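4.3 House rules for the disassembly cell

The safety standards cover the robot well enough. They say how fast it may move near a person, how hard it may press, and what must happen when somebody hits the red button. They have less to say about the thing on the bench, which in our case arrives with no drawing, an unknown owner and, now and then, a dead spider. The rules in this section are the ones we wrote to fill that gap. We make no claim that they are elegant. Most were written on the afternoon following the event that made them necessary, and the wording shows it.

The first edition, drawn up at Solcombe, ran to 52 rules. It was printed, laminated and hung beside the cell, where it was admired and left unread. Two of the rules contradicted each other (one required the gripper to be parked closed between jobs, the other open), and both had been signed off by the same three people. The present edition has nine, grouped below under the stage of work they belong to. The full wording is in Appendix B.

Before power. Rule 1 requires that every machine be unplugged, discharged and logged before it reaches the bench. Power supplies are never opened in the cell, by arm or by hand, and leave the case whole. Rule 2 requires that the operator, and not the software, confirm which side of the case is up. The vision module at Inddale was perfectly able to tell us this and was right nearly all the time, but on the remaining occasions it set about removing screws from the wrong side with great confidence. We judged a human glance to be cheaper.

Reach and sharing. Rule 3 states that where two arms can reach the same case, only one may hold permission to enter it. Permission is a single token kept by the cell controller, and it is given up when the arm has withdrawn above the rim, measured at the lowest point of the tool. An earlier version measured it at the wrist. The difference between the wrist and the lowest point of the tool is the length of the tool, a fact we had all known for years and had somehow failed to apply. Rule 4 forbids leaving any tool below the rim height during a pause of any kind, including tea.

Cables. Rule 5 is the longest and the least loved. It says that cables are to be treated as obstacles until they have been unplugged, and as obstacles afterwards. In the Marnulard trials we tried modelling them as soft bodies, which gave handsome simulations and a planner that took longer to think than a technician took to do the job with one hand. We now use a keep-out volume drawn generously over any cable the camera can find, and a force limit for the ones it cannot. If the limit is passed, the arm stops and stays where it is. It does not back off on its own, as a hooked cable pulled backwards tends to bring its connector along, and sometimes the piece of board the connector was fixed to.

Fixtures. Rule 6 requires that every fixture be bolted or clamped, have its position taught, and be checked against that position at the start of each shift. Printed fixtures are allowed, and are replaced after 3,000 cycles or on the first visible crack, whichever comes sooner. So far it has always been the crack. Rule 7 states that nothing may be placed on the bench that is not in the cell model. This is the rule most often broken, usually by a mug.

Recovery. Rule 8 gives the operator the right to stop a job without stating a reason. We had previously asked for a reason on a form, and found that operators would watch a doubtful grasp go on for some time while they thought of how to phrase it. Rule 9 says that a job once stopped by hand starts again from inspection, never from the step where it stopped. It costs time. The Rebane group, who kindly adopted a draft of our rules, left this one out at first and put it back in October without comment.

We audited the cell against the nine rules over 2,000 jobs, of which 200 were picked at random and replayed from the logs by a person who had not been on shift. Rules 1, 2 and 4 were followed throughout. Rule 7 was not, and we have stopped pretending that a sign will help; the start-up check now compares the bench with the model and refuses to run until the two agree.

Desktop towers make a good test of all this, being common, heavy enough to stay put and built by people who never expected to be visited by a robot. The makers do sometimes help without meaning to. In the tower of Figure 4 the release latch on the optical drive bay is bright blue, as are the rails of the hard drive caddy, and a colour chosen for the benefit of a human thumb serves a camera just as well. The trouble is that a SATA cable running down to the caddy is bright blue too, so a rule of the form "blue means pull here" would last until the first cable. Colour is therefore allowed under our rules as a hint for where to look, and shape must agree before the fingers close.

Figure 4. Desktop tower on the worktable, side panel removed, with fixture tray to the left of the case.
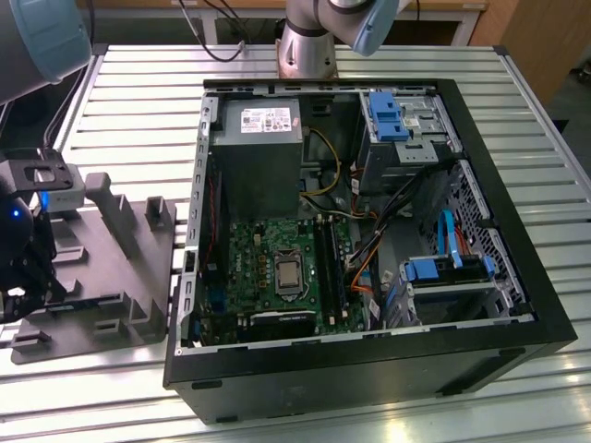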